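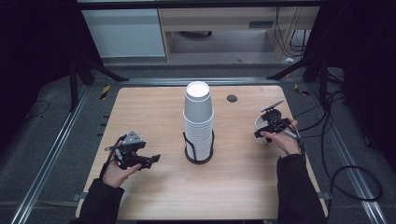

Most advice on setting up an office coffee corner is written by people who want to sell you a machine. I have set up three of them now, two in Urkby and one in the Jultidholm branch, and the machine was the least of my troubles each time. The troubles were cups, counter space, milk and the trash can. Take cups. A tall stack of white paper ones, upside down in a black wire holder, looks tidy enough, and I use the same arrangement. But a stack like that only stays tidy if somebody has thought about where it stands, who refills it and where the used ones go.

So this is how I do it. If you already have a system that works, keep it, and be suspicious of anyone (me included) who tells you to start over.

## Step 1: Find out what people drink

Don't send a survey. I sent one the first time, and the answers described a group of people who drank green tea and brought their own mugs. The real group drank filter coffee with milk and took a paper cup every time.

Instead, buy one sleeve of 50 cups, put it out on a Thursday morning, and write down when it runs out. Do the same with a carton of milk. It's crude, but it beats asking.

## Step 2: Pick the spot before the equipment

You want a surface that is:

- near a sink, or at least on the same side of the building as one
- away from the door swing
- not the same surface as the printer

The last one sounds obvious. Two of my three offices had done it anyway, and in Jultidholm there was a coffee ring on the paper tray that had been there long enough to have a nickname.

Be wary of carts on wheels. Sellers love them because they look flexible. Ours rolled away from people while they were pouring, and once we had locked the wheels we never unlocked them again. A plain table would have cost less.

## Step 3: Choose the cups

I have read a lot of claims about paper cups and believe maybe half of them. "Compostable" on the box doesn't mean your trash hauler will compost them. Call the hauler and ask. Ours said no, and I had already paid extra for two cases.

What matters day to day:

1. **Size.** Small cups mean people take two. Big cups mean people pour half of it down the sink. I settled on the middle size and stopped thinking about it.
2. **Wall.** Single-wall cups are cheaper until people start doubling them up. Pour one with fresh coffee and hold it for a minute before you order a case.
3. **Lids.** Skip them unless people carry drinks between floors. Lids from one maker often don't fit cups from another, whatever the label says.

Order a small pack first. Discounts on large cases are real, but so is the closet full of cups that don't fit anything.

## Step 4: Store them rim down

Cups go out with the rims facing down, so dust settles on the bases and fingers go there too. Keep the stack shorter than you think you need. A high one leans, and people pulling from the top tend to bring two or three along, put the extras back, and put them back the wrong way up.

A wire holder is fine. So is a plain tube dispenser on the wall, though I have yet to meet one that reliably let go of a single cup. The Skasano dispenser we tried gave out either none or four. We took it down in September and filled the screw holes.

Spare sleeves stay sealed, in a cupboard, off the floor. Under the sink doesn't count as a cupboard.

## Step 5: Set up the machine

If you have fewer than a dozen coffee drinkers, buy a filter machine with a thermal jug. Hot plates cook the coffee, and by ten it tastes like it.

If someone offers you a leased machine, read the whole contract. The one we were offered by Lacson looked cheap per month, but it required beans from the same firm and a minimum of 400 drinks a month, which we would never have reached. The salesman said everyone reached it. I asked for that in writing and didn't hear from him again.

Run plain water through any new machine twice. The manual will probably say once.

## Step 6: Plan for the trash

Put the can where people finish their coffee, which is usually by the desks or at the door of the meeting room. A can beside the machine mostly collects sugar packets.

Empty it daily. Half-full cups leak through a thin bag, and a thicker bag only delays it.

## Step 7: Check the numbers after a while

I kept a tally for a year in Urkby out of plain stubbornness. We went through 3,521 cups. I had budgeted for far more, on the advice of a supplier's online calculator, and I now treat those calculators as part of the sales page.

A few people will switch to mugs if you give them a shelf and a decent sponge. Out of the whole floor, we got 5. I had been told to expect "most of the team," so make of that what you will. The shelf cost next to nothing and it's still up.

## Things I would skip

- Flavored syrups. They get sticky, then they get ants.
- Wooden stirrers in an open jar. Use a few teaspoons and wash them.
- Signs. People read a new sign for a week at most. If the milk keeps getting left out, move the fridge closer.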